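Killambridge Library Extends Study Room Hours

The Killambridge Public Library will keep its study rooms open until 9 p.m. beginning in September. The change follows a survey in which 157 cardholders asked for more evening access.

Reservations may be made up to two weeks in advance at the front desk.

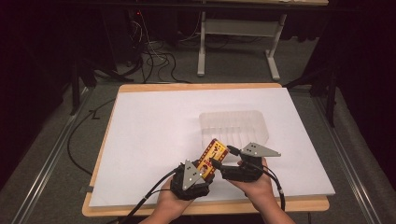
Hands at work over a table with a white surface.

"Evening demand has grown steadily," said library director Jamila Weerasinghe. Groups are limited to six people, and each booking may last no longer than four hours. Weekend hours remain the same.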